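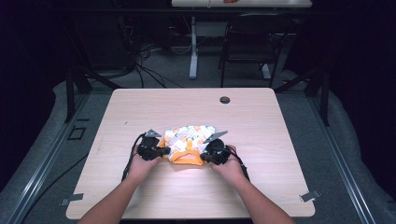

Home Features Travel Workshops Back Issues Subscribe

By the time we found the side door at Omomik, the open day was well under way and the coffee was mostly gone (my fault, I had insisted on the scenic road out of Acuña). I'd come expecting big machines behind glass, and what kept me standing there the longest was laundry!

The folding station is simple enough to explain to a child, and several children were having it explained to them. A person takes a black gripper in each hand, pinches a small piece of cloth at both ends, and folds. The recordings are meant to teach a robot the same motion, and the team told us they want 276 of them before April, which sounded like a great many little folds to me.

Visitors got a turn in groups of 30, and I waited 23 minutes for mine. Let me tell you, squeezing a trigger to pick up a hem is humbling work for somebody who has folded towels her whole life. My corners slid, my edges wandered, and I went around again anyway.

After that there was a talk on the Prusex arm, a good one, and then soup at Plullis down the street, where I folded my napkin very slowly.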